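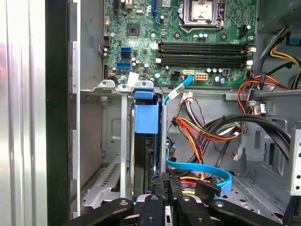
4.2 Late substitutions and the matter of the slow walk

Coaches in the Cadell league will tell you that a substitution after the eightieth minute is tactical. Our data are less charitable. Across 978 matches, a side leading by one goal was far more likely to make its final change in added time than a side trailing by one, and the player coming off was usually the one standing farthest from the bench. Ghiță calls this the geography effect. We have kept the name for want of a duller one.

The coding scheme follows Bùi in timing each substitution from the raising of the board to the restart of play. Where the departing player stopped to applaud the crowd, the applause was included, even at Driddale, where on a wet evening there may be very little crowd to applaud.

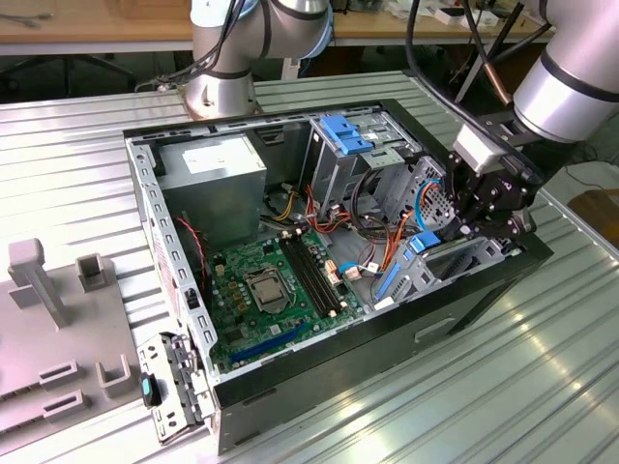

Reading time: 3 minutes

Two coders worked independently and met to settle disagreements. Most of these concerned cramp. A player who goes down clutching a calf and then jogs off once shown a yellow card presents a problem of classification, and we settled on “unresolved” as the fairest label. Iulian Ghiță, a former fullback, argued for something harsher and was outvoted.

Attendance made less difference than we expected. Home sides playing in front of more than 2,000 spectators took no longer over their changes than those playing before family and a dog, although away sides did dawdle a little more when there was somebody to annoy.

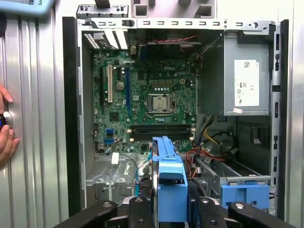 Figure 3. Desktop tower with side panel removed; processor seated, memory slots empty.

Referees are meant to add the lost time back. In the Tametti division they did so with some generosity in the first half and rather less in the second, by which point it was colder and the canteen was closing. The median correction after a late change was 20 seconds – a figure that seems to owe more to habit than to any watch.
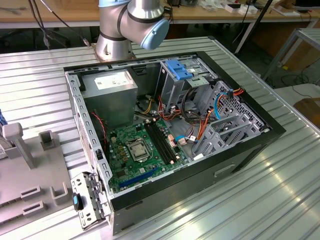
We do not claim that this decides matches. A trailing side denied half a minute is, in this league, mostly denied one more long throw. The effect on tempers is another matter, and cautions for dissent are taken up in the next section, where the goalkeepers also come in for some attention.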